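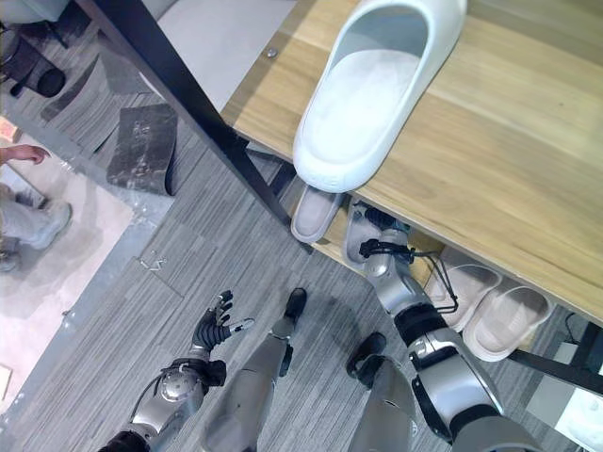 What does an accepted example consist of in this reporting period?
One complete attempt at the shoe rack task, with the head camera stream, joint positions for both arms and hands, and a written label for the outcome. Attempts missing any of the three are kept in the store but are left out of the totals below.

Plalus household handling data, progress report to Stastness
Period: to the end of November

1. Position against plan
The accepted set now holds 2,284 examples. Of these, 786 were added in this period, all from the shoe rack task at the Turkley site. The remainder were carried over from the earlier table-top work and have been re-labelled to the current scheme.

2. Method
Sessions are divided into blocks of up to 40 attempts. The rack layout is changed between blocks, and the joint zero positions are checked before each block starts. Slippers were chosen as the first footwear type because the open heel allows a grasp from several directions. Operators are asked to continue after a poor first contact and to attempt a second grasp. Recoveries of this kind were under-represented in the table-top data, and the first trained policy tended to stall after a missed grasp.

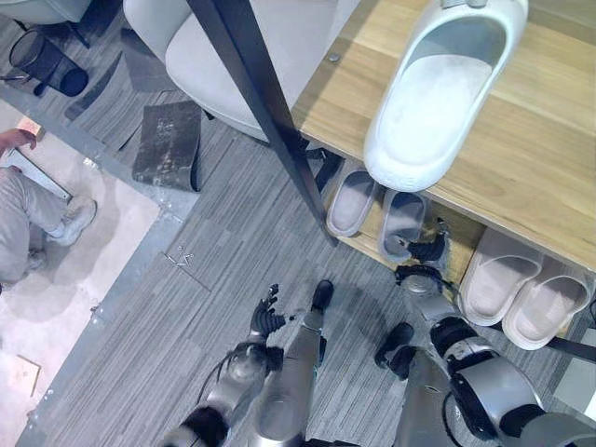 Figure 2. Right hand at the lower shelf during a rack session, Turkley.

3. Data quality
The main cause of rejection was time drift between the head camera and the hand joint log. Ogilvie, the logging package, was stamping hand data on arrival at the recorder. It now stamps at source, and the affected blocks will be repeated. A second cause was inconsistent labelling of partial grasps. The guide has been reworded and 4 blocks were labelled again under the new wording.

Reaches to the lower tier remain harder to label than those to the top. The fingers can hide the point of contact from the head camera, and labellers have to rely on the joint log.

4. Next period
Repeat the blocks lost to drift. Begin laced shoes on the same rack. Retrain the policy on the full accepted set and report results separately for each tier.

5. Decision requested
Approval to move unspent labelling budget into the next period. No change to the total is sought.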